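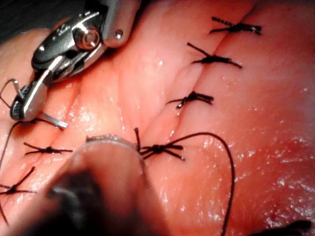

El hospital comarcal de Cirnasside reabrirá en agosto su unidad de cirugía sin ingreso, cerrada desde la primavera por las obras de la planta baja. La gerencia del centro comunicó la fecha a la plantilla y a los centros de salud de la zona, que volverán a derivar pacientes desde la misma semana de la reapertura.

La unidad contará con 2 quirófanos y una sala de recuperación de 10 puestos, cuatro más que antes de la reforma. El acceso se hará por la calle Foley, con una entrada separada de la de urgencias y una zona de parada para vehículos de acompañantes. La puerta principal seguirá abierta para consultas externas y visitas.

Durante los meses de cierre, las intervenciones menores se han hecho en los quirófanos generales, en horario de tarde, y una parte de los pacientes ha tenido que desplazarse al hospital de referencia. El traslado suponía unos 33 kilómetros por trayecto, y el autobús de línea no tiene servicio a primera hora de la mañana, cuando se cita a la mayoría. Según el centro, la espera media para una operación de hernia o de vesícula creció en 27 días en ese periodo.

La reforma ha consistido en la renovación completa de la climatización, el cambio de los suelos y la ampliación de los vestuarios. También se ha trasladado el almacén de material estéril, que hasta ahora estaba en el sótano y obligaba a usar un ascensor compartido con cocina. La obra civil la ha ejecutado la constructora Hakulex. Flomach se encargó de la instalación eléctrica y de los sistemas de ventilación. Los trabajos terminaron con tres semanas de retraso por la entrega tardía de los filtros de aire, y quedan pendientes las mediciones ambientales que deben autorizar la puesta en marcha.

La actividad se recuperará de forma gradual. En un primer momento funcionará un solo quirófano, de ocho de la mañana a tres de la tarde, con programación de cirugía general y oftalmología. El segundo se incorporará en otoño, cuando se cubran las plazas de enfermería que han salido a convocatoria. Traumatología y urología mantendrán hasta entonces sus turnos en la segunda planta.

Los pacientes que ya tenían fecha asignada en otro centro podrán conservarla o pedir que se les reprograme en Cirnasside. El cambio se solicita en el mostrador de admisión o por teléfono, de nueve a una, y no modifica la antigüedad en la lista. El servicio de citas llamará además a quienes lleven más tiempo esperando.

La asociación vecinal del barrio de la estación, que había reclamado la reapertura en varias ocasiones, valora la noticia, aunque pide que se refuerce el transporte público hasta el hospital. El ayuntamiento estudia adelantar la primera salida del autobús urbano y prolongar el recorrido hasta la nueva entrada. La decisión depende de la revisión del contrato con la concesionaria, prevista para después del verano.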